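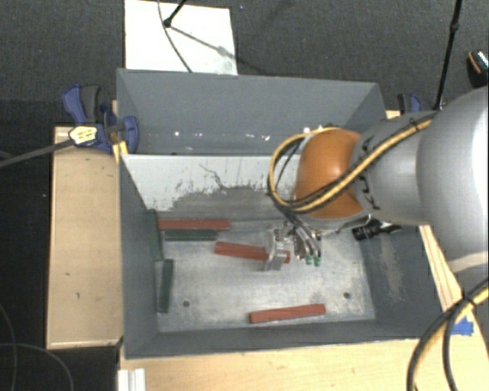 Throw out the failures, a reader named only as "a retired machinist" wrote in after my last column, and you'll have a robot that has never seen a bad day. I brought that up about a minute into my visit to the Gunstead lab, and the woman who runs data collection there laughed so hard she had to put her coffee down.

"Oh, we keep those," she said. "The misses are half of what I care about!"

She asked me to leave her name out (she's shy about print, not about talking), and for the next hour I could hardly keep up. The project is called Loserora, and yes, she's heard every joke you could make about that. The idea is simple enough to tell your kids: the arm tries to pick blocks out of a bin, every try gets recorded, and a learning system chews on the whole pile later.

I figured red and green blocks would be baby stuff for a machine that size. She shook her head. "The red ones I could pick all day. It's the dark green ones up against a gray wall. You squint at it yourself sometimes, so why would the camera have it easy?"

They collected 328 tries the week before I came, in sessions of 20, with a break after each one. I asked what happens on the breaks. "We mess up the blocks," she said. "By hand, and you'd be surprised how bad people are at it. Everybody puts them down too neat."

There are two bins, one behind the other, and I wanted to know why they hadn't bought nicer ones, what with all the scuffs and scratches. She looked almost offended. Shiny new metal was what they had at Miston, her last job, and the system they trained there fell apart the first time somebody gave it an old bin. "I like a beat-up floor," she said. "Leave it alone."

So what's next? Softer things, she hopes, maybe bags, sometime after November. She'd already started telling me about the bags when her timer went off, and back she went to the keyboard for another 20.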